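The Trial Period

The quote from Droton ran to six pages, and my sister-in-law had put a sticky flag on the one she liked. It was the page with the word "effortless" on it.

"They set up the whole thing in simulation first," she said. "You see your job done before you pay for a single bolt."

"Whose job?"

"Ours. Sorting the sticks."

We made craft packs, little bags of colored pieces that schools bought in September and forgot by spring. Four of us sorted them by hand at the back of the shop. We were slow after lunch and fast before a holiday. I had never thought of it as a problem that needed a quote.

I had bought things like this before. The bagger from Trimico was going to pay for itself in a year, and it now held up a fan. So I read all six pages, including the gray type, and found that Brolura, the software, was billed by the month whether the arm moved or not. The price of the arm was on page two. The price of somebody coming out when it stopped was nowhere.

I called them. A cheerful man told me support was a conversation they liked to have later.

"I'd like to have it now," I said.

He said he would send over the login for the trial instead.

It took me 20 minutes to get in. My sister-in-law pulled up a stool and ate her sandwich over my keyboard. There was a drop-down list of rooms, and we took the first one, and then a button that said Begin Task.

"Look at that," she said.

I was looking. I had a stack of orders under my elbow, 238 packs, and I was thinking about how many pieces went into each one.
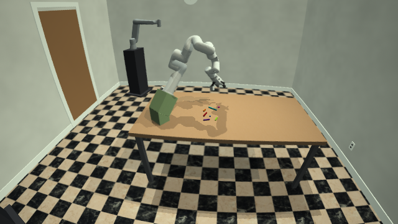

Abbasi had run the same trial for their bead line, and their note was sitting in the customer forum under the login page: it sorts fine until two pieces touch, so ask what happens when you tip out a whole bin, and get the answer in writing before you sign.

My sister-in-law read it twice and put down the sandwich.

"Our pieces touch," she said.

"Our pieces come in a sack."

She peeled the flag off the quote and stuck it on the page about monthly billing. Then I wrote to Droton and asked about the bin. I asked about the repair visits too, and whether the first month was free if nothing got sorted in it.

The reply came at ten past four. It was very friendly and had a brochure attached. I printed it, put it with the quote, and went in back to help with the orders.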